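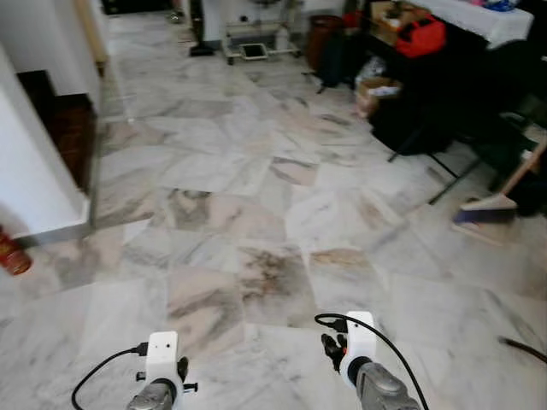 Polished marble floor at the Mekonnen building, with a darker streaked patch on one of the tiles.

Polished marble at Mekonnen to be cleaned and resealed in February

The ground-floor marble in the Mekonnen building will be cleaned, honed where necessary and repolished in February, under a contract awarded to the flooring firm Plona. The work covers 624 square feet of off-white tile with gray, beige and pale pink veining, from the front passage through to the rooms behind it.

The contract follows a floor survey that recorded brownish-gray marks on a tile in the main area. The marks are darker than the veining on the tiles beside it. Plona has not yet given a cause. Its survey notes list three candidates: residue from an acidic cleaner, old wax that has trapped dirt, and moisture rising through the setting bed. Each calls for a different treatment, and the first step will be a poultice test left in place overnight.

If the poultice lifts the color, the tile will be rinsed with a pH-neutral cleaner and repolished on its own. If it does not, the surface will be taken down with diamond pads, starting at 400 grit and finishing at 2000, then buffed with polishing powder to match the gloss of the surrounding slabs. Replacement is listed as a last option. The original stone came through the supplier Gena, which no longer stocks the same lot, and a new tile with different veining would be easy to pick out.

The layout adds some handwork. The floor combines large square and rectangular slabs set at slightly varying angles, so the seams do not run in straight lines across the room. Plona will machine-polish the open areas and finish the strips along the white skirting by hand. Skirting, door frames and the dark brown wood panelling will be masked before any slurry is produced. Grout that has worked loose will be raked out and refilled first, and must cure before the pads go over it.

Two coats of a penetrating sealer will follow. The product chosen, Jever, is a water-based impregnator that does not leave a film, and it will not change the present shine to any great degree. It slows staining from spills but offers no protection against etching by vinegar, citrus or descaling products, and those will be kept off the cleaning list once the work is done.

The job is planned in 2 stages so that one side of the passage stays open. Anything standing on the floor in the working half has to be moved before the crew starts, including items kept against the walls. Fire safety equipment will be moved only to an agreed temporary position and put back at the end of each shift. Each half will be closed to foot traffic overnight after sealing, and rugs or furniture with rubber feet should stay off it for a further week.

Until then, routine care is limited to a dry microfiber mop and a damp mop with neutral cleaner, changed often. Abrasive powders and steam mops are not to be used on any part of the marble, and the marked tile should be left alone until it has been tested. Results of the poultice test will be posted at the front entrance, along with the closing times for each half.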